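Corporate Strategy, Handout 6: Divestment by trade sale
Lecturer: Madhu Pant
September 2026

A trade sale means that the parent company sells a business unit to another company, and receives cash for it. Today we look at how the price is agreed. Please read the Lowther case before the seminar.

Lowther made vehicle seats and brake parts. In March the board decided to sell the brake unit, which had 700 employees. Two buyers made offers. Sernex offered 210 million euros in cash. Barulau offered more, but a part of the payment depended on the profit of the next two years. This is called an earn-out. 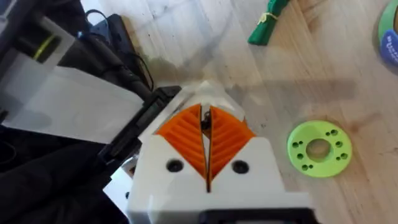 Gripper with orange finger pads, on a light wooden tabletop.

The board chose the lower offer. Its debt was high and the bank wanted repayment soon, so certain money had more value for it. Note also the pension duties, which stayed with the seller and covered more than 2,000 former workers.

For the seminar, prepare one page on these points:
- Who carries the risk in an earn-out?
- Which costs remain with Lowther after the sale?

Reading: course book, page 82 and following.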